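Tundale Workshop Opens Its Gear Bench to Members

Jun 4, 2023 - The Tundale shared workshop has opened a gear-handling bench built by its members over 14 evenings. The build is called Clasia. It pairs a small robot arm with an upright fixture for spur gears, and any member can book it from July.

The project was led by Uwe Brandes, a retired toolmaker. Parts came to 60 dollars beyond what was already in the workshop's bins.

The fixture
A length of aluminum extrusion stands upright beside the arm, with metal shafts sticking out sideways. Each shaft sits in a plastic bracket with pointed flanges. The blue gear used for setup has a raised hub with a center hole. 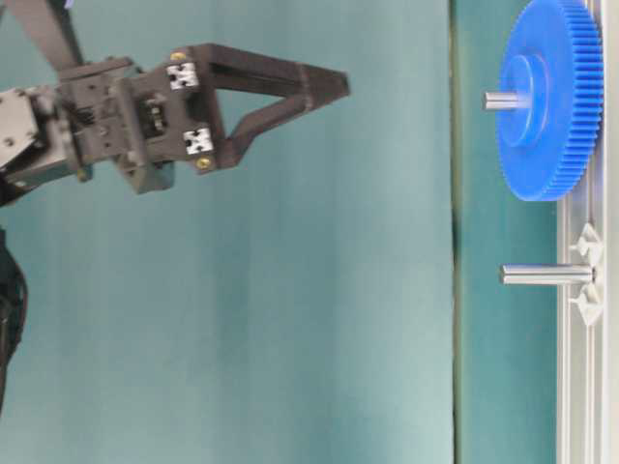 The arm
The arm carries a two-fingered gripper and a camera on an angled bracket bolted to the wrist. The control software, Duko, was written by members and is free to copy.

"The bracket took more tries than anything else on the build," said Brandes. "We wanted the camera up high, with enough slack in the cable for the wrist to turn."

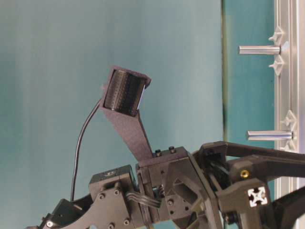 Gripping the gear
The long fingers close on the hub from above and below and leave the teeth alone. Square markers are fixed to the flat side of the gripper. 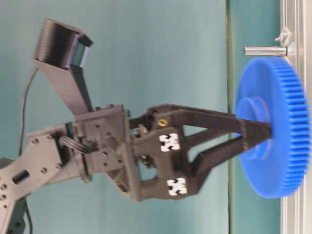

Booking is open to all 130 members after a short introduction on the bench. Sessions run 70 minutes. Drawings and a parts list are kept in the Ehlers room, next to the lathe, and may be copied for use at home - please put the binder back on the shelf.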